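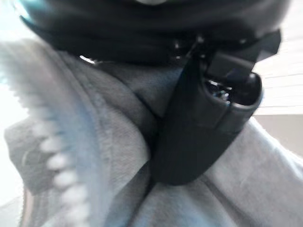 If your team works with cloth, our spring update of the soft goods handling guide is worth an evening of your time. The first edition ran to 20 pages and spent most of them on rigid parts. Version 4 gives garments a whole chapter, and I am thrilled to see it!

Cloth is wonderful test material. It folds and slips, and it never lands the same way twice, so a rule like "confirm the grip" needs much more behind it than it does with a metal bracket.
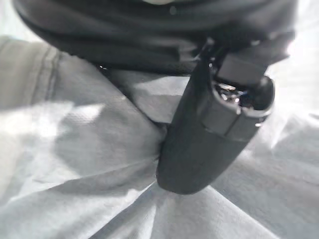

Homow Practice Notes
By the standards editor

The big change is in section 7, on contact. Teams at Carnthorpe asked for a plain limit on how hard a fingertip may press into fabric when there is a hard surface underneath, and now there is one, along with a simple check you can run before every session.

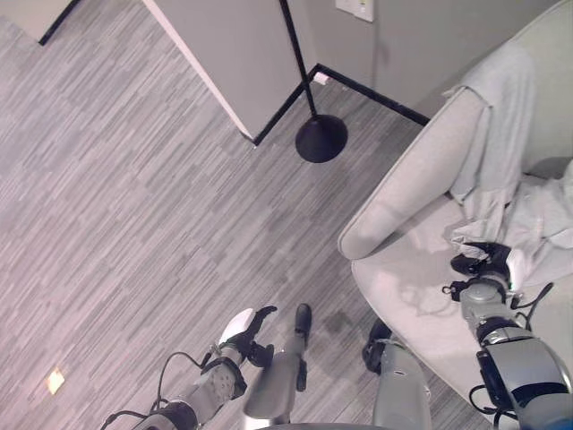

Clear floor space gets its own page too. The old wording covered the area in front of the robot and left everything else to good sense. Now you mark out the full reach of both arms, including the one that isn't working. With one gripper down at a blanket on the sofa and the other open over the carpet, a floor lamp standing nearby belongs on your plan.

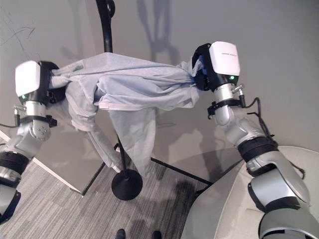

Two-handed holds were the part Ocampo reviewers argued over longest – and I think they got it right. Both grippers must have a confirmed hold before any stretch begins, and the stretch stops at the first sign of strain on a seam. A light jacket pulled out sideways over a coat stand, zipper in the middle and one sleeve hanging, is a fine case to practice on. Log the hold points for each arm separately. Comments on the draft are open through April, and the Eko checklist will be updated to match.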